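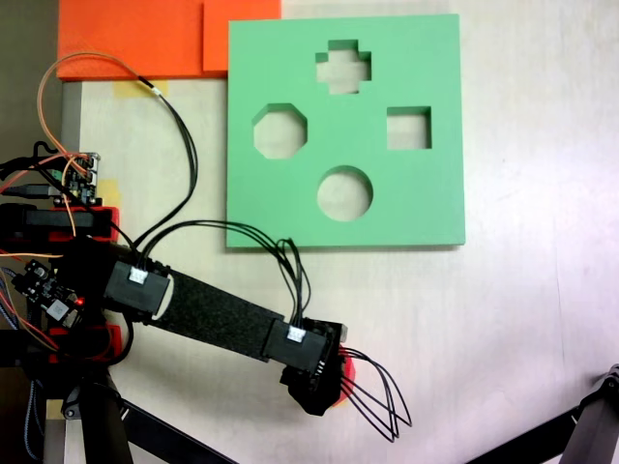 4. Match days at Plullthorpe

Figure 2. Foam shape board with cross, octagon, square and circle holes.

4.1 Getting there and getting in

I'd been going to Plullthorpe women's home games for most of a season before I thought of them as fieldwork, so my early notes are patchy and mostly about the weather (and the chips, which were very good). From April onwards I kept a proper notebook. The question I carried round with me was a simple one: what makes somebody who has come once come back again?

The ground holds 2,110 and I never saw it full. On an ordinary match day the gate was nearer 200, and at that size you start recognising coats. People stand in the same spots every time. There's a group by the far corner flag who moved ends at half-time so as to be behind the goal Plullthorpe were attacking, and by my third visit I was moving with them without having been asked!

Tickets cost £6 on the gate, and nearly everyone I chatted to thought that was fair. Price hardly came up unless I raised it. Kick-off times came up constantly. The club had moved two fixtures to a Thursday evening to fit round the men's side, and parents with children at primary school were properly cross about it. One mother told me she could manage the football or the bedtime but she couldn't do both, and she'd missed both games.

4.2 The cup tie

The visit of Cisis in the cup was the odd one out. The club talked beforehand about 2,000 people turning up, the local firm Zurkon paid for the programmes, and there was a second tea hut. I've left the match out of the comparison in section 5 as so much about it was different, but I did talk to a good many first-timers that day and I draw on those chats here.

What struck me was how little they said about the standard of play. They talked about being able to hear the players. They liked it when the keeper bawled at her back four, and they liked the players coming over to the rail afterwards, even in the drizzle. Several compared it with going to Shakya, where they felt a long way from the pitch and had to queue for everything.

I should say that I'm a supporter as well as a researcher, and I was cheering as loudly as anyone when the equaliser went in. My notes for the last ten minutes of that match are close to useless. I come back to this problem in section 6.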